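Ticket 393 - Firnlow sorting policy stops early
Opened by Bezawit Negussie, 2019-09-13
Status: open

Planner reports "done" with cubes still in the bowls. Seen in 2 runs out of 29, both on the July build.

Elvia Zepeda: Can't reproduce in Kumsa replay. Is the done check reading the tray or the bowls?

Bezawit: The bowls - color mask only. Red cubes may be merging with the red rim.
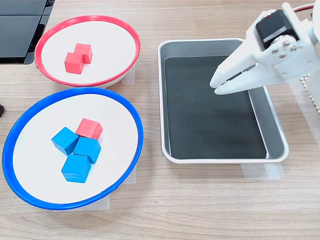
Will raise the mask threshold and rerun tonight.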